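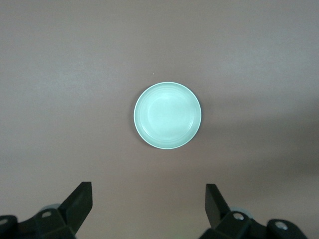
Billed for the downtown improvement district but my shop is around the corner. Do I have to pay?

Kobina Aidoo
4/4/19

I run a small kitchenware shop in Jiltden. We are on Arthur Street, just off Fistum Street, on the block that has the shoe repair place and the old bank. We have been there three years and never got a bill for the downtown improvement district until now. Last week an invoice came in the mail for $709. It says "annual assessment, benefited property" and gives my address, and it is made out to me and not to the man who owns the building.

I went to town hall and asked at the front desk. The person there told me the district boundary was changed last fall and now takes in everything within 300 feet of Fistum Street. I don't remember getting any letter. I asked to see the map and was told it was "being updated" and would be on the website soon. It is not on there as of this morning.

My lease says I pay utilities and my share of snow removal. It has a line about "taxes and governmental charges" but that line says they are paid by the landlord. He says this isn't a tax so it's my problem.

What I would like to know is whether they can send it to me when I don't own the property, whether I can dispute it, and whether I should pay first and argue later. The due date is the end of April. Also, we get nothing from the district that I can see. The flower baskets and the new benches stop at the corner and so do the banners. When they print the shopping map for the summer sidewalk sale we aren't on it.

Senyo Quartey

I had a shop on Fistum for a long time and sat on the district board for two terms, so I can tell you how it is supposed to work here. I am not a lawyer.

The assessment goes with the property. The town is supposed to bill the owner of record, and the owner can pass it on to the tenant if the lease allows it. A lot of the older leases on Fistum do allow it, so the clerk's office got into the habit of mailing bills straight to the shops. When the boundary moved they probably did the same thing for the new addresses without asking who owned what. Write to the clerk and ask for the bill to be reissued to the owner. Do this in writing, not at the front desk. Keep a copy.

As for your lease, "governmental charges" sounds to me like it would cover an assessment whether or not anybody calls it a tax. But you need to read the whole paragraph, and the definitions at the back if there are any. Some leases say one thing up front and take it away on the last page.

On the boundary change, there should have been a public hearing and a mailed notice. Ask the clerk for three documents: the ordinance that changed the boundary, the map attached to it, and the mailing list for the notice. The map has to exist already if the ordinance passed, so "being updated" isn't an answer. If the notice went only to owners, that may be legal. It would explain why you never saw it.

There is an appeal form. It used to be a single page and you could turn it in up to 8 weeks after the bill date, but check that, as the rules may have been changed along with the boundary. The appeal is heard by the board first and then by the council if you don't like what the board says. In my time the board did grant a few, mostly for wrong square footage or a wrong address. "We don't get any benefit" was brought up a lot and didn't get far on its own.

If you can't get it reissued before the due date, ask the clerk whether you can pay under protest. Write that on the check and in a cover letter. There was a late fee when I was there, and it added up if you let it sit.

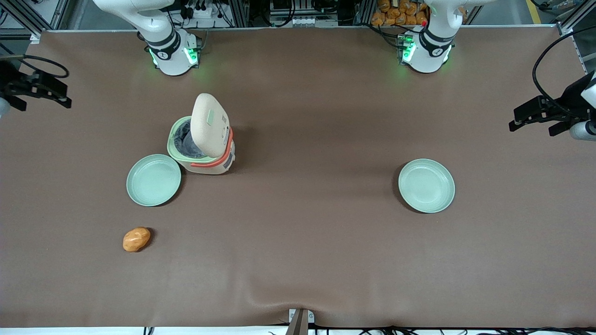 The sidewalk sale is a separate matter and easier to fix. The shopping map is made from the list of paid-up district members, so if you are inside the boundary you are entitled to be on it, and whoever ends up paying the assessment should ask for that the same day. Being a member also lets you put a display table on the sidewalk during the sale without the separate permit. For a shop like yours I would keep the table light: a small rice cooker standing with its lid open, a single plate on the other side, and leave the rest bare so people can pick things up. You will need to keep a clear path for walkers and wheelchairs, and they do come by with a tape measure.

One more thing. Board meetings are open and there is a comment period at the start. Hardly anyone goes. If there are other shops on Arthur that got the same bill, go together.

kimska_road_mike

Don't pay it. They did this to us on Kimska Road too and it's just a money grab. 1,643 people signed the petition against the parking meters and the council put them in anyway, so that tells you how much they listen. If everybody refused they would have to drop it. The benches are garbage by the way, the paint is coming off already.

Kobina Aidoo

Thank you Senyo, that is very useful. I didn't know there was an appeal form, it isn't mentioned anywhere on the invoice. I found the lease and there is a definitions page, and it does list "special assessments" under governmental charges. I have sent a copy to the landlord and written to the clerk for the ordinance, the map and the mailing list. The shoe repair place got a bill too and he had already paid his. I told him to ask about it.

Mike, I am not going to just ignore it, I don't want a late fee on top. Did Kimska Road get added at the same time as us, or was that earlier?

Related posts

Landlord wants tenants to cover new sidewalk, is this normal?
How do I get on the agenda for a council meeting?
Loading zone outside my store was removed
Who is responsible for the street trees on Fistum Street?
Jiltden sign permit: how long did yours take?
Vacant storefronts and the window display rule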